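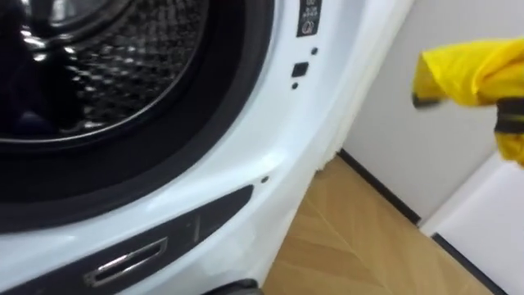

Drum and door gasket, front-loading washing machine.

Home | Reports | Licensing | Archive | Contact

Progress report to the Pridier fund: self-exclusion matching, second period
November 15, 2018
By Aisyah Ngau

The work covered by this report is the matching service that lets a player who has excluded themselves from one licensed betting site be recognized by the others. The first period delivered the data format and the legal review. The second period, which started in August, was for building the matcher and connecting the first operators.

Connections. Skunddale and Drurinton are both connected to the test service and send registration checks to it. Skunddale is a sportsbook with a small casino section and runs its own account system. Drurinton runs on a rented platform, so any change to its sign-up form has to go through the platform supplier's release cycle. We lost time there. The supplier accepted our message format without changes, but its form truncated surnames longer than a fixed length before passing them on, and the check then failed without an error. The supplier has corrected this in its test build and the correction is not yet live.

Matching. Exact matches on name, date of birth and postal code work as specified. The remaining effort is in near matches: swapped given names and surnames, old addresses, and hyphens dropped at sign-up. We built a test set of 200 account pairs, all made up by hand, with no real player data in it. The matcher returned the expected result on all but 8. Most of the misses involve a change of surname together with a change of address, where only the given name and the date of birth agree.
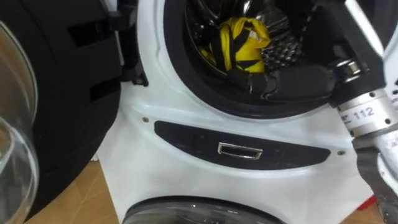 Loosening the rule enough to catch those pairs also begins to flag people who merely share a birthday and a common given name. A wrongly flagged customer is refused an account and has to prove who they are, and both operators have said their support desks cannot take many such cases. We propose to leave the automatic rule where it is and send the doubtful pairs to manual review. The review screen exists as a draft. It does not yet record who made a decision, and it must do so before it can be used.

Response time. The agreed limit for a registration check is 2 seconds. Checks from Skunddale are within it. Checks from Drurinton go over it when the platform sends its overnight batch, and we will move batch traffic to a separate queue.

Staff. Fikri Santoso took over the operator interface during the period. The post for a second tester is still open — we have readvertised it at the same grade.

Budget. Spending to date is roughly 49 percent of the grant. Hosting came in under plan and legal advice over it, the latter through the question of how long an expired exclusion may be kept. The advice is to delete the record at expiry and keep only an anonymous count. We have followed it, and the retention section of the specification has been rewritten.

Next period. The Hutapea poker network has asked to join and has received the specification. We would like to finish the Drurinton correction before giving it test access. We ask the fund to approve moving the unspent hosting money to the review screen. No change to the total is requested.
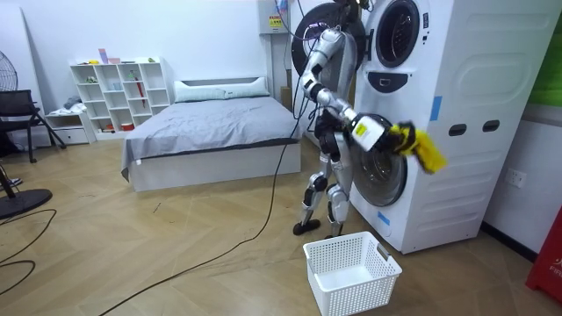

Comments

Fikri Santoso: One correction to the section on response time. The separate queue is already running on the test service as of this week. What remains is for the platform supplier to point its batch at the new address.

Reader: Does an exclusion taken out at a betting shop counter reach the matcher, or only the online ones?

Aisyah Ngau: Online only for now. Shop exclusions are on paper forms and are outside this grant.

Reader: Then please say so in the summary the operators get. Ours assumed both were covered.

Previous report | Next report | Back to top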